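Wundwood Opens Table-Task Recording Program for Gripper Learning

Jun 21, 2026

Wundwood has begun recording everyday table tasks to train Nikell, its learning system for two-armed robots. People perform each task with a pair of hand-held grippers, and the recordings become examples for the system to learn from.

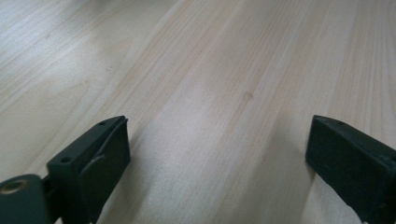 The first set will cover 50 tasks, with 500 recordings planned for each. Nine operators are working at the company's Clovley site.

"We want small differences between one try and the next," said Ridwan Ngui, who leads data collection. "If every mug sits in the same spot, the system only learns that spot."

Operators work at a light wood-grain table with common items such as mugs and snack packets, holding one gripper in each hand. Failed attempts are kept and labeled separately.
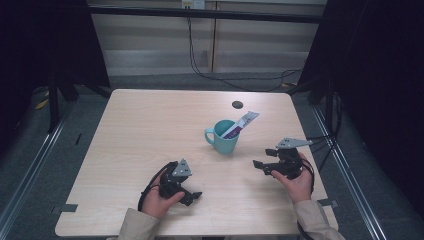 Availability

A first release of 131 hours goes to research partner Kinyua in January. Other labs may apply for access through the Wundwood website. Requests should name the robot arms in use and the tasks of interest.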